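Wanted: people whose calendar, notes or reminders app does things they never asked for
Call for participants - paid diary study, starts in October 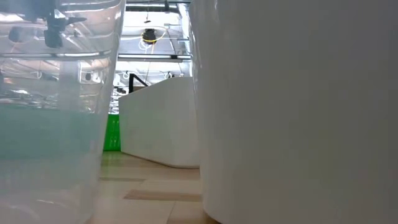 Two containers, one clear with pale liquid in it, one white.

Hedholm is looking for 58 people to keep a record of what their phones and laptops tell them to do over 4 weeks. We are a small independent research shop. We don't make apps, we don't sell ads, and we have no "assistant" of our own waiting at the end of this.

The question is pretty plain. Software companies keep saying that smart suggestions save people time. You get a nudge to leave for the airport, a reminder to reply to your cousin, a to-do item pulled out of an email you skimmed and forgot. Maybe that helps. We have read a lot of the claims and most of them rest on how often people tap the suggestion, and a tap can mean thanks or it can mean go away. We would like to know which.

It's possible the companies are right. If the diaries come back full of saved time, we'll say so, with some surprise.

What you would do

Each time an app suggests, schedules, reminds or "surfaces" something you didn't enter yourself, you write a line or two in a diary. What it said, what you were doing, whether you wanted it, what you did next. Most entries take under a minute. Some days you may have none, and a blank day is a perfectly good result. Please don't go hunting for suggestions to fill the page.

The diary is kept in Bruluva, a bare web form that works on any phone with a browser. There is also a paper version, and we will mail it to you with a return envelope if you prefer. People who don't trust web forms are welcome in this study and were underrepresented in our last one.

You would also do two phone interviews, one before the diary starts and one after it ends. We call at a time you pick, up to 8 p.m. your time. No video.

Who can take part

You need to be 18 or older, live in the United States, and use at least one calendar, email, notes or reminders app most days. Any brand, any age of phone. You should be able to write short entries in English.

You do not need to be annoyed at your phone. We get plenty of those people already (hello). If you think your reminders are great and you'd be lost without them, we need you more.

We can't take people who work for a company that makes productivity software, or who live with someone who does. We also can't take more than one person from a household.

What we won't do

We will not ask for your passwords or for access to your accounts. We will not install anything. If you want to send a screenshot with an entry you can, but cover up other people's names first; a strip of paper held over the screen and a second phone works fine, or use the markup tool.

Diary entries are stored under a number. Your name and mailing address are kept in a separate file, used to pay you, and deleted when the payments have cleared. We may quote entries in the report with the details changed. If there's an entry you don't want quoted, check the box next to it.

You can quit at any point and keep what you've earned so far. We'd like to hear why, but you don't have to tell us.

Pay

You are paid for each week you complete and for each interview, by check or prepaid card. Amounts are listed in the consent form, which you get before you agree to anything. There is no bonus for writing more entries, and no gift card drawing. We've seen what drawings do to the answers.

Who pays for it

The study is funded by the Mbeki fund, which supports consumer research and had no say in the questions. Kiva, a reminders app, offered us money and a list of its users. We turned down both. Kiva users can still apply like anyone else.

How to apply

Fill out the short form linked at the foot of this page, or ask for a paper one at the front desk. It asks which apps you use, what kind of work you do, and what the last suggestion you got was, if you can remember it. If you can't, write "don't remember" - a lot of people do.

We answer every application, including the ones we can't use. You will hear from us by email first, and a person will have written it. We will not send you a calendar invite unless you ask for one.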